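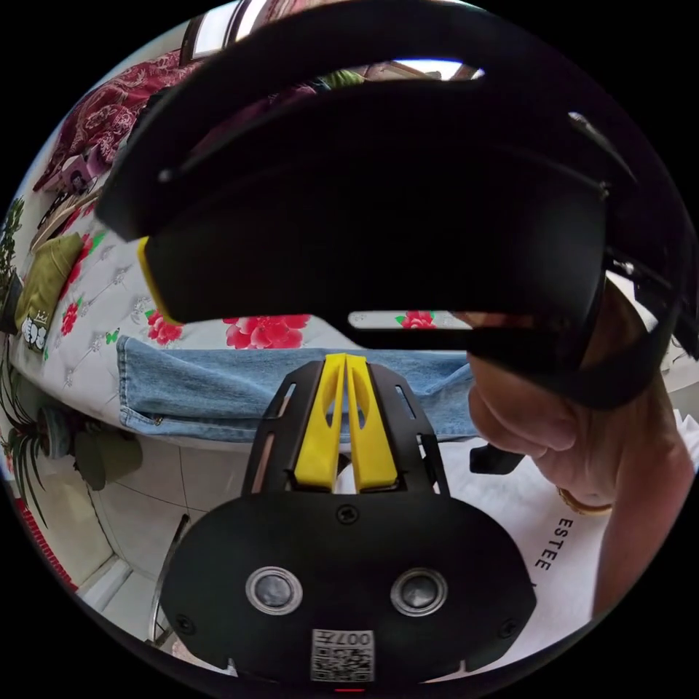

White shirt, ESTEE printed down it, thin gold bracelet.

08/08/2021

Right, quick one, I've got bread in and the bus is at ten past. No new clothes since April. People keep asking how it's going so I'm writing it down once and then I can just send the link.

The rules, such as they are. Nothing new from a shop. Second hand allowed but only to replace something that has properly died. Socks and pants exempt, I'm not a monster. Swaps fine. Presents fine but I'm not allowed to hint. I hinted once, for a raincoat, and was told no.

It started with the wardrobe rail coming down in the night. Massive bang, thought someone was in the flat. Everything on the floor and half of it I hadn't worn since we moved to Plullach. A green dress with the tag still on, £80, bought for a wedding that I then had flu for. I sat on the carpet and felt a bit sick about it to be truthful. Put the rail back up with bigger screws. Put back less.

First month was easy. Smug, even. Second month I got a cold and was bored in bed with my phone and filled a basket at Jividard and had to be talked out of it by text. Leandro Medina sent me a photo of my own wardrobe. Fair enough. Closed the tab. Then opened it again, then closed it. I've unsubscribed from all their emails now, which took longer than you'd think, they hide the button in pale grey at the bottom.

What I didn't expect is how much of it would be about washing. I've always washed everything after one wear, whatever it was, jeans included, forty degrees, tumble dryer, done. And then moaned when things went thin. So now:

Jeans - when they're dirty, not before. Inside out, cool, hung up by the waistband. Mud gets left to dry and brushed off.
Shirts - every wear in summer, no way round it. Collars get a rub with the bar soap first.
Jumpers - air them on the back of the bathroom door. Works on everything except chip shop.
Anything with printing on - inside out, and never iron over the letters. Lost a good one that way and it had to be scraped off the iron with a wooden spoon.

The old Soltora has a thirty degree setting I'd never once used. It has a picture of a feather on it. I assumed it was for duvets.

Dryer is off compeltely unless it's towels. The flat looks like a laundry most evenings, things over every door, but there's much less fluff in the filter so I suppose that's all bits of clothes that are staying on the clothes.

Then there's hems. Every pair of trousers I own has gone at the bottom, back of the heel, where I walk on them. Short legs. I used to turn them up a couple of times and hope, and by lunch one leg's down and one's up and I look like I've been paddling. If it's denim you can just leave it to fray and it looks meant, up to a point. The point is when you put your toe through it getting dressed and hop into the chest of drawers.

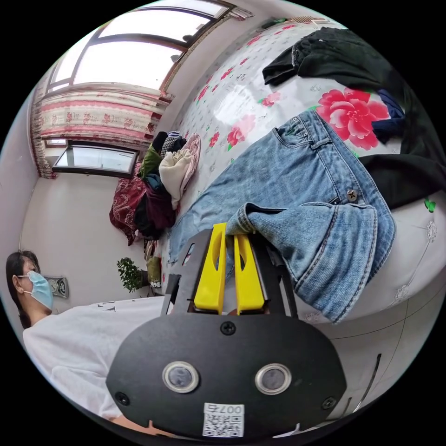
Agustina Yáñez read the first go at this and said I was making far too much of hems, that rolling the cuff has done her perfectly well for years, and that if I bought the right length to begin with I wouldn't be writing blogs about it. She also thinks one wash in three is disgusting. We've agreed to leave it there.

But I did learn to do them! Not well. Pascual Navarrete lent me his machine and I broke two needles on the first leg, the bit where the side seam goes over itself and it's suddenly as thick as a belt. You're meant to go slowly and turn the wheel by hand. I know that now. In the end I took the good pair to Ocampo Alterations, behind the post office, and Javiera Ocampo did them with the original edge sewn back on so you can't tell. Ready in four days. I stood there for ages asking questions and there was a queue behind me, sorry to them.

She told me to look after the seams and let the rest go. I've been thinking about that. A hole in the knee you can patch or ignore, but once the inside leg starts it wants doing that week. I now check mine while the kettle's on. Thread, needle, small scissors, all in a mint tin in the kitchen drawer next to the takeaway menus.

Money-wise I've no idea, I didn't keep track before so there's nothing to compare it to. More left at the end of the month, but I've also not been going out, so who knows. The green dress went to Catalina Medina in the end. She wore it to a christening. It looked far nicer on her and I minded for one evening.

Oldest thing still going is a navy jumper I bought when I was 19. Elbows darned, then the darns darned. My mum hates it. I wore it to hers on purpose.

Weakness is still shoes. I walk past the window on the way to work and I do slow down. The brown boots need resoling before the autumn and I keep not doing it, and I know perfectly well that's me leaving the door open for "well they've died so". Cobbler shuts at four. I finish at five. Will sort it. 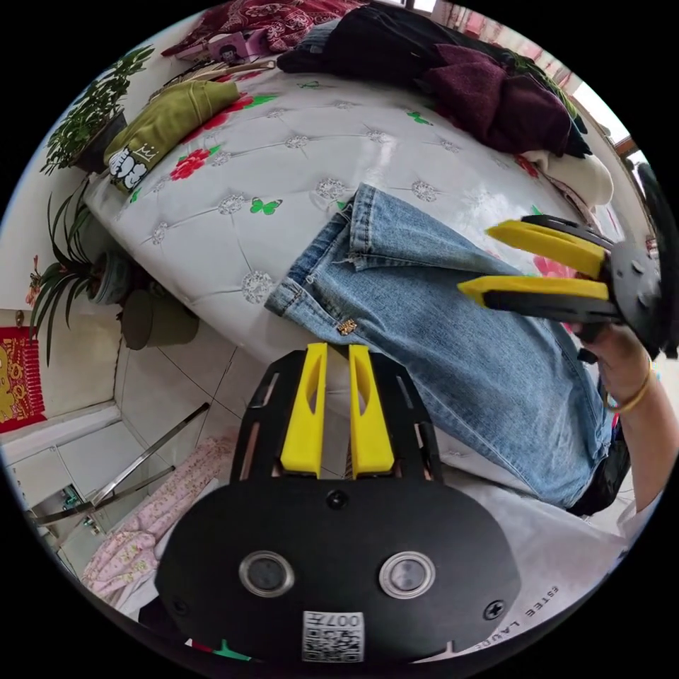 Things I still need to sort

Boots, see above.
The bag of odd buttons, either use it or give it to the school.
Zip on the grey skirt, which I've been closing with a saftey pin.
Winter coat lining. Dreading it. Might go back to Javiera.
Send Pascual his machine back, with new needles.

Bread's beeping. If anyone near Plullach wants a nearly new yellow cardigan, arms a bit long, leave a comment and I'll drop it round.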